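# El escritorio compartido también es de alguien

29 de marzo de 2024

En la oficina donde trabajo nos cambiaron los puestos fijos por mesas compartidas en noviembre. La empresa que llevó la reforma, Tadex, presentó el plan en una sala con café y una pantalla, y la frase que más se repitió fue «escritorio limpio». Al terminar la jornada, la mesa debía quedar como si no hubiera pasado por ella ninguna persona: pantallas, teclados, cables y poco más. Lo demás, a la taquilla.

Llevo unos meses cumpliendo la norma y otros tantos pensando que está mal planteada. No me opongo a compartir mesa. El edificio es caro, parte de la plantilla viene dos o tres días por semana y tener sillas vacías no le sirve a nadie. Lo que discuto es que compartir obligue a borrar.

Conviene distinguir tres clases de cosas que acaban en un escritorio. Está la basura, que debe irse: el vaso de cartón, el envoltorio, la nota con un teléfono que ya nadie reconoce. Está el trabajo a medias, que necesita un sitio propio y que casi nunca lo tiene. Y están los objetos sin función clara: una postal, una lámina, un calendario de un restaurante, una piedra traída de la playa. La política de escritorio limpio trata las tres clases igual, y ahí empieza el problema.

La basura se resuelve con papeleras. Parece evidente, pero en nuestra planta hay 117 puestos y 13 papeleras, y cuatro de ellas están en la cocina. El que come un yogur junto a la ventana tiene que cruzar media oficina para tirarlo. Algunos lo hacen al momento y otros lo dejan para luego. Después se manda un correo general hablando de responsabilidad individual, con la mesa fotografiada, y el del yogur ni siquiera lo lee.

El trabajo a medias se resuelve con estanterías. Los armarios de Jestetti que nos pusieron son correctos, cierran bien y no ocupan mucho, pero tienen la balda a una altura fija y no cabe de pie un archivador grande. Hay que tumbarlo. Un archivador tumbado tapa lo que queda debajo, y lo que queda debajo se olvida. He visto carpetas de clientes reaparecer semanas más tarde bajo un paraguas. Una balda regulable habría costado algo más y habría evitado bastantes búsquedas.

Quedan los objetos sin función. Aquí es donde no coincido con los consultores ni con una parte de mis compañeros.

El argumento en contra es conocido. Si cada uno deja su adorno, el siguiente se encuentra con los adornos de otro. La mesa deja de ser neutral. Hay quien se siente invitado en casa ajena y quien tiene que apartar una maceta para apoyar el cuaderno. También está la limpieza: el personal que pasa el paño a última hora tiene unos minutos por isla, y levantar muñecos no entra en ese tiempo. Son razones serias y no se contestan diciendo que a uno le alegra la mañana su muñeco.

Ahora bien, casi todas se refieren al volumen. Una maceta estorba y una caja de recuerdos también. Un papel no estorba, o estorba muy poco. Se pone de pie contra una pantalla, se pliega, se guarda en un cajón entre dos folios. Si el siguiente ocupante no lo quiere, lo mueve con dos dedos.

Trabajé antes en Bahrami, una empresa de distribución con las mesas corridas y sin asignar, y allí el asunto se arregló de una manera que no he vuelto a ver. Había una sola regla para lo decorativo: tenía que ser plano y poder retirarse sin herramientas. Nada de pegamento en los muebles, nada con agua, nada que se enchufara. Dentro de eso, cada isla hacía lo que quería. En una había mapas. En otra, portadas de revistas de motos. En la nuestra se colgaban dibujos de niños hasta que los niños crecieron y dejaron de mandarlos. No recuerdo una sola queja sobre los papeles. Las quejas eran por la temperatura y por los teléfonos.

Lo que esos papeles daban era orientación. Uno sabía en qué zona estaba, y el nuevo también. «Siéntate donde los mapas» es una indicación mejor que «siéntate en la B9», sobre todo el primer día. En la oficina de ahora todas las islas son idénticas y todavía hay gente que se equivoca de pasillo al volver del baño.

También daban tema de conversación, que en un sitio con turnos cruzados hace falta. Compartir mesa con alguien a quien apenas se ve es una relación extraña. Se conoce la altura a la que deja la silla y el ángulo en que prefiere la pantalla, y poca cosa más. Una lámina con un dibujo simpático dice algo de quien la trae, aunque sea algo pequeño, y permite empezar por ahí cuando por fin se coincide.

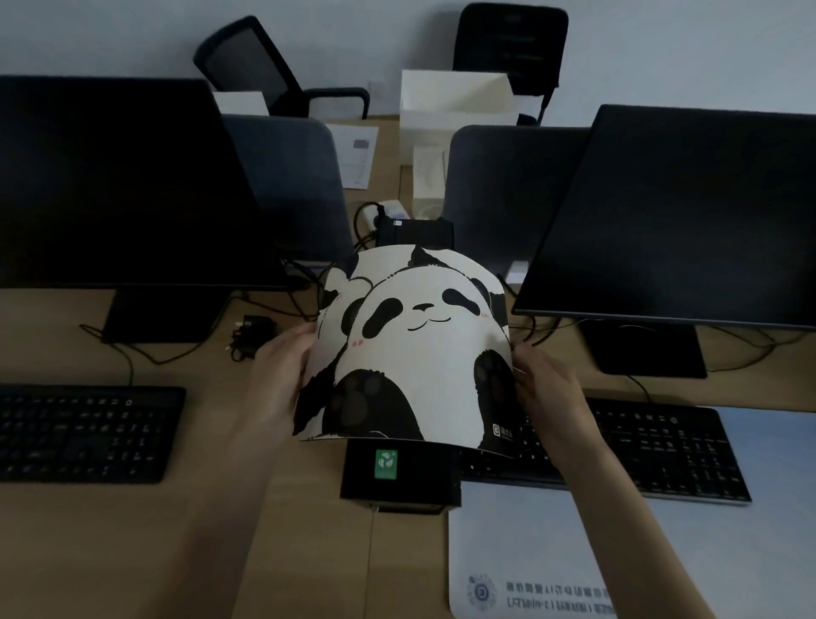 ¿Debe permitirse una lámina decorativa en una mesa que usan varias personas? Conviene permitirla siempre que sea de papel o cartulina, se pueda quitar en un momento y deje libres el teclado y la pantalla.

Con esa regla bastaría. No hace falta un reglamento de nueve páginas como el que circuló en Bruvgate, el centro de negocios donde tuvimos una sede provisional, que llegaba a fijar el tamaño máximo de los marcos y pedía autorización por escrito para los calendarios. El resultado fue previsible: los calendarios se pusieron por dentro de las puertas de los armarios y la autorización no la pidió casi nadie.

Añadiría una segunda medida, más barata que cualquier mueble. Que cada isla tenga un cajón común, sin llave, para lo que no pertenece a un puesto concreto. Ahí van las láminas cuando molestan, los adaptadores sueltos y las alfombrillas que sobran. Un cajón así cuesta menos de los 500 euros que se gastaron en los carteles de «deja tu mesa como te gustaría encontrarla», y además sirve para guardar cosas.

Sobre esos carteles tengo una última objeción. A mí me gustaría encontrar la mesa limpia, con los cables recogidos y el teclado sin migas. También me gustaría encontrar en ella alguna señal de que alguien ha estado allí. El cartel supone que lo segundo no lo quiere ningún empleado, y nunca se ha preguntado. La próxima encuesta interna sale después de las vacaciones y trae un apartado sobre el espacio de trabajo. Pienso escribirlo en el recuadro de observaciones.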